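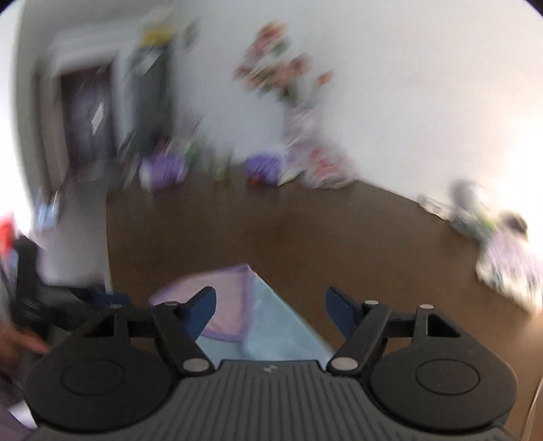 Villalobos, the regional housing nonprofit, will open applications on 18 Feb 2026 for a repair grant program serving owners of older homes in the Trukov district. The program will pay for work that owners often put off for years, including roof patching, window replacement, wiring and the repair of interior floors and walls. Rooms with brown wooden floors and plain white walls are typical of the houses the program is meant to keep in use, and grant rules favor repairing such interiors over replacing them.

Funding covers 80 homes in the first year. Villalobos received 271 inquiries during a comment period that closed in November, most of them from owners who have lived at the same address for more than a decade.

"Families told us they wanted to stay where they are, and that the cost of one large repair was what stood in the way," said Berenice Becerra, executive director of Villalobos. "This program lets them get the work done without taking on a loan."

Applicants must own and live in the home and must be current on property taxes or enrolled in a payment plan. Buildings with more than four units are not eligible. Each application will be reviewed by program staff, and a home visit will be scheduled before any award is made.

Prirkska, a building contractor based in the district, will manage the repair crews. Work on each home is expected to take no longer than four weeks — owners may remain in the house during most repairs, and short-term lodging will be arranged when they cannot.

"Old floorboards can usually be saved," said Everett Haddad, project manager at Prirkska. "Our crews will sand and patch first, and they will match the existing wood where a board has to come out."

Application forms are available in English and Spanish at the Villalobos office and at the Ukeck branch library. Owners who need help completing the form may ask for an appointment with Tonantzin Meléndez, intake coordinator. Renters with repair concerns should contact the tenant services desk, which operates separately from the grant program.

**Media contact:** Leobardo Palacios, Communications Office, Villalobos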